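Will a robot take the boring jobs?

Grown-ups who sell robots like to say that robots will do the boring jobs, so people can do the interesting ones. It sounds lovely. Before you believe it, ask two questions. Which jobs are boring? And who gets to decide?

Kundetti is a company that tidies and cleans waiting rooms and showrooms. People wipe the tables, fold the cloths and put things back in their trays. Last February it began trying out a robot called Firka, which has two arms. The company that makes it, Plullix, said it would save each team two hours a day. 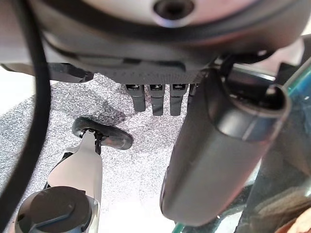

Sabina Sikder has been a cleaner for five years. She can wipe a table while talking to a visitor and looking out for a spill across the room. Firka does one thing at a time. When it gets stuck, somebody has to come over and sort it out, and that somebody is usually Sabina. So now she has her old job and a new one, which is watching a robot. She told us she finds the watching much duller than the wiping.

Did the team save two hours? In the first month they saved none. After that it was a bit better on some days. Plullix says Firka is still learning. That may be true, but people have been saying it about robots for a very long time.

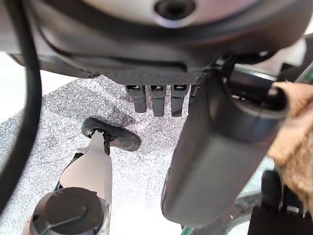
Picking up a cloth is harder than it sounds. A cup keeps its shape when you hold it. A cloth flops, folds and slips, and it never lies the same way twice. Your fingers feel all that without you having to think. A robot has to work it out from its cameras and the parts in its hands, bit by bit.

Chunhua Wei, who runs the team, likes some of it. Firka doesn't get a sore back, and three of her cleaners do. She would be glad to hand over the bending and reaching. She still wants to know what happens to people's hours if the robot gets quick. She has asked Kundetti twice and has not had a proper answer.
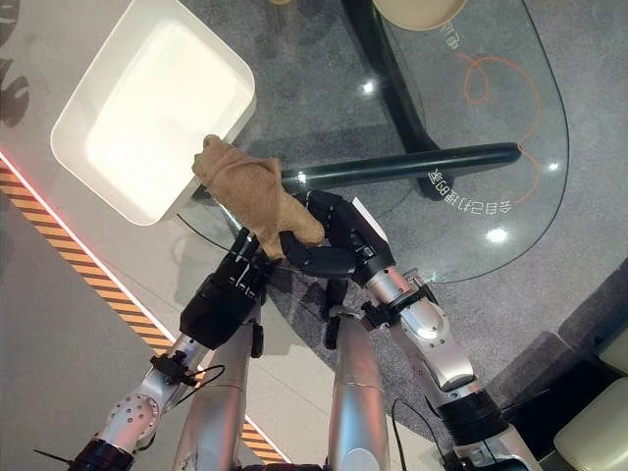 Words to know

Automation: getting a machine to do a job that a person used to do.

Trial: a time for testing something before you decide whether to keep it.

Shift: the hours a person works in one go. Fewer shifts can mean less pay.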